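貸しスタジオ・共用作業場 点検チェックリスト(コメント付き)
対象:Kobori 2階および1階搬入口
点検日:2018年9月16日
前回:7月

判定の書き方
○ 問題なし
△ 使えるが直すこと
× 直るまで使わない
― 確認できなかった(○ではない)

前回の用紙は全項目に○がついていた。29項目すべて○である。同じ濃さの同じ筆跡で、欄外に一言もない。築年数を考えると信じろというほうが無理なので、今回は前回の結果を参照せず、最初から見直した。コメントが長いのはそのため。

1. 避難経路・出入口

1-1 正面出入口の扉が内側から鍵なしで開くか ○
サムターンはやや固い。固いが開く。

1-2 裏階段の踊り場に物が置かれていないか ×
折りたたみ椅子と延長コードの箱。「一時置き」の札が貼ってあったが、札の日付は読めないほど色が抜けていた。一時とはどのくらいの期間のことか、札を作った人に聞いてみたい。撤去するまで×のまま。

1-3 避難経路図が現状と合っているか △
図では給湯室の横に扉がある。現地は壁。いつ塞いだのかは管理側も即答できなかった。図を刷り直すこと。正しい経路を赤ペンで書き足すだけの対応は認めない。前にそれをやって、赤が日焼けで消えている。

1-4 誘導灯の点灯 ○
全灯点灯。

1-5 誘導灯の非常点灯(点検ひもによる確認) △
階段側の1台が、ひもを引いて7秒で消えた。話にならない。表示ランプは緑のままだったので、ランプの色だけ見て○をつけていたのだと思う。電池交換。

1-6 通路幅 ○
東側通路、棚と壁の間でいちばん狭いところが65センチだった。通るには通るが、管理規則の「通行に支障がないこと」という文言はどうとでも読める。数字で書き直すことを提案する。今回は避難経路に指定されていない通路なので○とした。指定するなら×。

2. 消火設備

2-1 消火器の設置場所と本数 ○
8本、台帳と一致。

2-2 消火器の外観(さび、変形、安全栓) △
搬入口の1本、底に赤さび。床に直置きされていたので、水まきのたびに濡れているはず。台に載せるか、壁掛けにする。本体は交換したほうがいい。磨いて塗り直すのは禁止。

2-3 圧力計の針 ○
すべて緑の範囲。

2-4 消火器の前をふさいでいないか ×
2階の柱の1本が掛け看板の裏に隠れていた。看板は「消火器はこちら」と書いてある看板である。

2-5 点検ラベル △
業者はRillex。ラベルに訪問日の記入がないものが混じっている。電話したところ「作業はしています」とのことだったが、こちらが知りたいのは作業をしたかどうかを紙で確かめられるかどうかなので、記入のうえ写しをもらう。届くまで△。

2-6 煙感知器の未警戒区画 ―
後から立てた間仕切りが天井まで届いている部屋があり、感知器がその部屋の側にあるのか廊下の側にあるのか、図面では判断できない。業者立会いで再確認。

3. 電気

3-1 分電盤の前が空いているか ○

3-2 分電盤の回路表示 △
「スタジオA」「スタジオA(新)」「A予備?」と並んでいる。疑問符のついた表示を正式な表示とは呼べない。順に落として確かめ、書き直す。利用者のいない時間にやること。

3-3 漏電遮断器のテストボタン ○
全回路で遮断を確認。復帰も問題なし。

3-4 電源タップの多段接続 ×
編集室でタップの先にタップ、その先にまたタップ。末端にポットがつないであった。「普段は使っていません」と言われたが、使っていないなら抜いておける。その場で抜いた。

3-5 電源タップの定格表示 △
Busexの口数の多いタップは表示が底面にあり、机の裏にねじ止めすると読めなくなる。取り付ける前に定格を書いたシールを上面に貼ること。製品が悪いとは言わないが、読めない表示に意味はない。

3-6 コードの踏みつけ・折れ △
照明用の1本がキャスターの通り道にある。モールで覆うか天井から回す。養生テープで留めてあったところは、はがれかけて余計につまずきやすい。

3-7 トラッキング(差込口のほこり) △
冷蔵庫裏。掃除済み。ただし次に誰がいつ掃除するかが決まっていないので△を残す。

4. 作業台・棚・保管

4-1 棚の固定 ×
背の高い棚のうち、窓側の列が壁に留まっていない。転倒防止の突っ張り棒は入っていたが、天井が石こうボードで、下地のない位置を押している。手で揺すると棒ごと動いた。付けてあることと効いていることは別だと、前回の点検者は考えなかったらしい。

4-2 棚の上段の重量物 ×
三脚の束と砂袋が最上段。下ろすこと。砂袋を棚の重しにしているという説明を受けたが、重しなら下段に置くものである。

4-3 作業台のがたつき ○

4-4 昇降式作業台の固定レバー △
Joltmontの台。レバーは効くが、半分まで倒しただけでも固定したように感じる。体重をかけると少し沈む。説明書どおり、止まるまで倒すことを台に表示する。

4-5 刃物・工具の返却 △
カッターの定位置に空きがあった。貸出簿には「全部返却」とある。貸出簿と壁のどちらを信じるかといえば壁である。

4-6 可燃物・スプレー缶の保管 △
金属ロッカーに入っているのはよい。鍵がロッカーに挿したままなのはよくない。

4-7 箱物・展示用の立体物の積み方 △
見た目が安定していても、斜めに載っているものは触れれば動く。

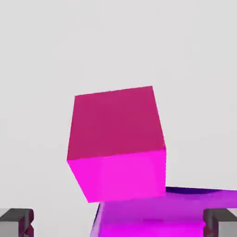

角の一点や一辺で支えている状態を「載っている」と見なさないこと。面で接していないものは下ろして置き直す。積み上げの上限は肩の高さまでとし、胸より上に角の硬い物を置かない。現場では「これまで落ちたことがない」と反論されたが、落ちた記録をつける欄がそもそもないのだから、落ちていない証拠にはならない。記録欄を追加した(末尾参照)。

5. 空気・水まわり

5-1 換気扇の運転 △
回っている。ただし紙を近づけても吸いつかない。フィルター清掃のあと再判定。音がするから換気できていると考えるのはやめてほしい。

5-2 給湯室の火気 ○
電気式のみ。

5-3 床のぬれ・滑り △
入口マットの裏の滑り止めが効いていない。マットで転ぶのでは何のためのマットかわからない。

5-4 救急箱 ×
消毒液の期限切れ。ばんそうこうは子ども用の小さいものばかり。三角巾は未開封で、これだけは妙に新しい。中身の一覧をふたの裏に貼り、減ったら書くこと。

6. 書類

6-1 鍵の貸出簿 △
返却時刻の欄がほぼ空白。

6-2 緊急連絡先の掲示 ×
1件かけてみたら現在使われていない番号だった。掲示物は貼ってあるだけで○にしないで、必ずかけて確かめる。

6-3 前回指摘事項の処理 ―
前回は指摘なしとなっているため、確認のしようがない。

全体コメント

×がついた項目のうち、1-2と2-4はその日のうちに片づく。費用もかからない。かかるのは棚の固定(4-1)で、下地を探して金具を打つ必要がある。見積もりを待つあいだ、窓側の列の前では作業しないこと。貼り紙だけでは守られないと思うので、椅子を引き揚げておいた。

「今まで事故はなかった」という言葉を今回も何度か聞いた。小さいものも含めて本当になかったのか、書いていないだけなのか、こちらには区別がつかない。

次回から、○をつける場合も確かめ方を一語でよいので書くこと。「目視」「手で揺すった」「押した」「かけた」で足りる。何も書いていない○は―として扱う。

落下・転倒・ひやりとした件の記録欄
日付:
場所:
何が:
けがの有無:
書いた人:

(紙が足りなくなったら裏面に続ける。捨てないこと)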